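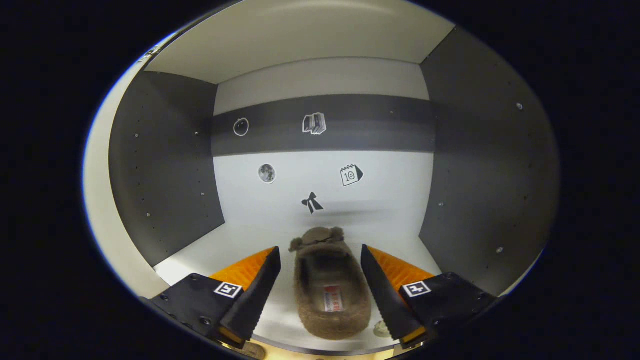 1/ Condensation on the inside of a north wall is usually a question of surface temperature. Air at 70% relative humidity doesn't need a very cold surface before it gives up water.

2/ Our terrace in Skonitcombe has solid brick walls, no cavity. From December onwards the bedroom corner sits several degrees below the middle of the room. I log both with cheap sensors, one reading every 7 minutes.

3/ Things that moved the numbers, in the order I tried them:

Trickle vents open overnight. Small drop in humidity by morning, slight loss of heat.

Lids on pans and the kitchen door shut. Bigger drop than the vents.

Cabinet doors left open for an hour after the heating comes on. The back panel warms more slowly than the room, so the air behind closed doors lags. 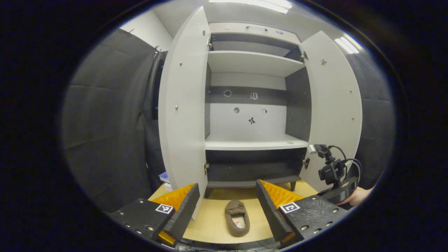

Furniture pulled 33 mm off the outside wall. Cheap, and the corner reading came up within a day.

4/ Ashwin Salian asked about dehumidifiers. Mine draws some 500 W with the heater element on, far less without. Run it with the bedroom door closed or you are drying the landing.

5/ Malathi Rao pointed out that my sensors disagree with each other – correct. I put both in a sealed tub with damp salt overnight and noted the offset. Do this before believing any graph, including mine.

6/ Next is a strip of insulated lining board on the corner only. Duygu Karaca thinks the cold spot will just shift to the edge of the board. I will put a third sensor there and post the readings.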